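Notes on how we accept simulated wrist-camera episodes at Nakow. Thread, 1/6

2/6 Rule one: fix the lighting config before recording and write its hash into the episode header. Shadow softness counts as a parameter. We rejected 30 episodes in August over a changed default that no log mentioned.

3/6 Rule two: never turn off robot self-shadowing to save render time. A policy trained without the arm's shadow on the work surface will meet one on real hardware. Keep the gripper in the render as well, at full geometry.

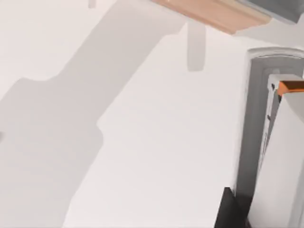

4/6 Rule three: the camera mount transform gets versioned with the robot model. Separate files drift. Keisha Alcantara's check script compares the two and fails the batch on any mismatch. No manual override.

5/6 Rule four: review at least 3 episodes per batch by eye, at full resolution, start to finish. Thumbnails hide clipping between finger and surface. The reviewer can't be the person who set up the task. Initial the sheet.

6/6 Open item: plain white surfaces. Booker Tillman wants a minimum texture requirement. I'd keep them and tag them, so they can be filtered at training time. Draft wording is in ticket 757, comments there please.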